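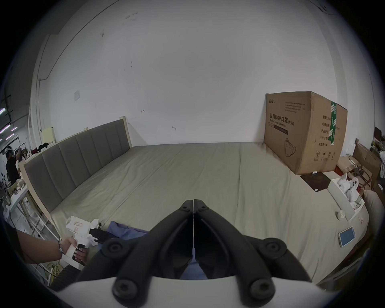 Bed with upholstered headboard and fitted sheet, Gorham.

The Zarora mill opens its doors to the public once a year, in March, and I had meant to go for a long time. It makes bed linen and nothing else. The mill is on the edge of Gorham, a short walk up from the station along the river path, and visitors are asked to be at the gate by 9 in the morning with flat shoes on.

Entry was free but had to be booked. We were given a paper badge, ear plugs and a leaflet with a plan of the site, which was printed too small to read. Long scarves and loose sleeves had to go in a locker.

The tour began in the yarn store. Zarora does not spin. It buys cotton in on cones from a merchant called Laltel, and the cones are kept on racks in a cool, slightly damp room. The damp is deliberate, as dry yarn snaps more easily on the loom. Our guide broke a length of each to show us, and the dry one did go with much less of a tug.

After that came warping and sizing. The warp threads are wound side by side on to a beam and run through a bath of starch to stiffen them. The smell is a bit like wallpaper paste. It takes most of a shift to prepare one beam, and if a thread is lost near the start somebody has to go back and find it by hand.

The weaving shed is the part most people had come for. There are 50 looms, of which a little over half were running. Even with plugs in, it is too loud to talk, so the guide held up laminated cards with the main points on them. I thought this worked well. One card explained that the wide looms weave cloth for double and king size sheets in a single piece, and the narrow ones are kept for pillowcases. The floor shakes enough to feel through your shoes.

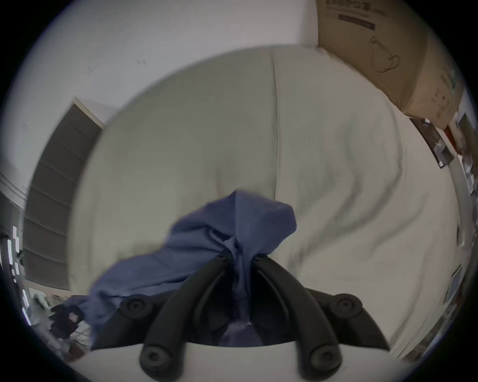

Blue cloth, bunched up.

Dyeing is done in a separate building across the yard, owned by Zarora but run by a smaller firm, Fashola. We could only look in from a gallery for safety reasons. Blue is apparently the most awkward colour to match from one batch to the next, and the dye house keeps a drawer of reference swatches going back years. Each new batch is checked against them under three kinds of light. A blue that matches well by daylight can look quite wrong under a shop's strip lights, and we were passed two pieces to try this for ourselves. I could see the difference by the window but some of the group could not.

The making-up room was the quietest and, for me, the best part of the day. Flat sheets are hemmed by machine in seconds. Fitted sheets take longer because of the corners and the elastic, and every one is still guided through by a person. The machinist we watched had her own way of folding the corner before it went under the needle, and said she had never managed to teach it to anyone.

I asked why fitted sheets wrinkle so badly after a wash. The answer was mostly about drying. If they go in a tumble dryer with other things, the corners catch hold of them and the whole lot turns into a ball. The advice was to dry a fitted sheet by itself, take it out while it still has a trace of damp in it, and put it straight on the bed. Deep mattresses are the other problem. Many sheets are cut for a mattress shallower than the one people own, so the elastic sits up on the side instead of tucking under, and the top never pulls flat. Measure the depth before buying.

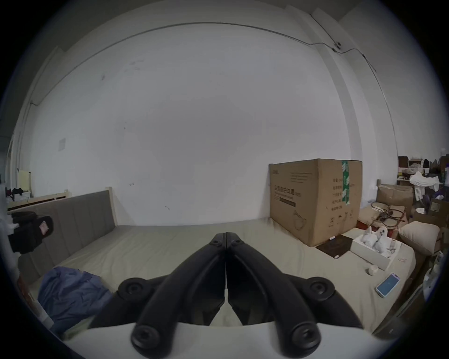 The same goes for headboards, which I had not thought of. A bed with a padded headboard fixed hard against the mattress leaves little room for fingers, and people tug at the sheet from the foot end to make up for it. That puts the strain on two corners and they go first. Almost all the returns Zarora gets for torn seams are torn at the foot.

The visit ended in the old boiler house, now a shop and a small café. Seconds were 10 pounds for a double sheet, with faults marked by a bit of red thread. I bought one and could find nothing else wrong with it. There is also a display of old pattern books, including a plain stripe numbered 471 that is still made today. The tea was fine. The queue for it was long, so go before the shop.

The whole thing took just over three hours. There are 94 steps in total, and no lift to the dye house gallery, though the rest of the route can be done on the level if you tell them when you book. Trains back from Gorham are hourly in the afternoon.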